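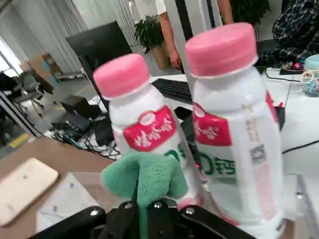

Monday, 16:10. Klinhom policy, wrist camera only, depth input off.

Question was whether the grasp check holds up on soft items when there are near-identical distractors close by. Green plush as the target, the two pink-capped bottles as distractors. Jaw gap on its own is a poor signal for plush – it compresses too far and the old threshold reads it as a miss. Switched to the image-based check, trained on 2084 labelled wrist frames from August.

Ran 16 trials. 3 false misses, all with the fabric bunched to one side of the jaws. No false holds.

Kornél Boros wants the threshold left alone until we have 400 more soft-item frames. Agreed. Logs are in the Osent folder – rerun with the bottles swapped over.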